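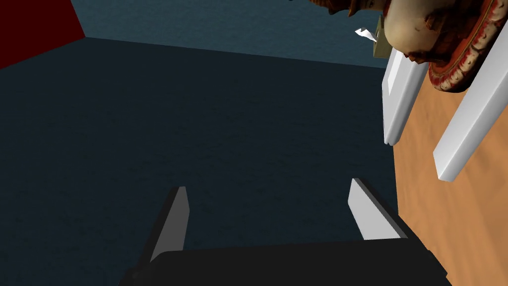
Ticket 465: Story tent sign-up form stops at 138 families
Project: Nellidbridge Children's Book Fair, Storside site
Status: Resolved

Reported, 9:10 a.m.
Hello! First of all, what a response, we only opened sign-ups last night and the inbox is full of parents asking which authors will be reading. The trouble is that the form now says "Session full" for every reading, and the story tent holds 210. The count on the admin page is stuck at 138. I've cleared my browser and tried my phone too, same message.

Reply, 9:45 a.m.
Great news about the turnout! I can see the same message here. Could you tell me which form template you used, and whether the Babić picture book hour has its own cap?

Reported, 10:05 a.m.
It's the Puver template from last August, copied over. The Babić hour has no cap that I know of.
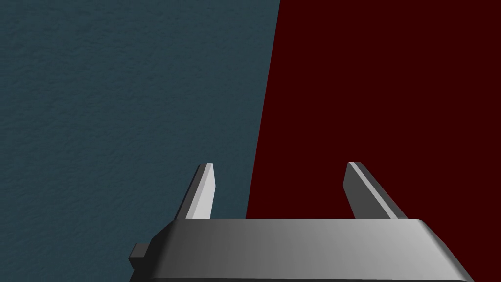

Teal and dark red surfaces, gray gripper in front

Reply, 10:50 a.m.
Found it! The copied template kept last year's limit, and it overrides the tent size you typed in. I changed it to 210 and sent 5 test sign-ups, all accepted. I've deleted those, so your count is back to 138.

Reported, 11:20 a.m.
It works, and three new families are in already!! Thank you so much. Can the waiting list people be moved across automatically, or should I email them?

Reply, 11:30 a.m.
Use "Promote all" on the waiting list tab and they'll each get a confirmation. Have a wonderful fair!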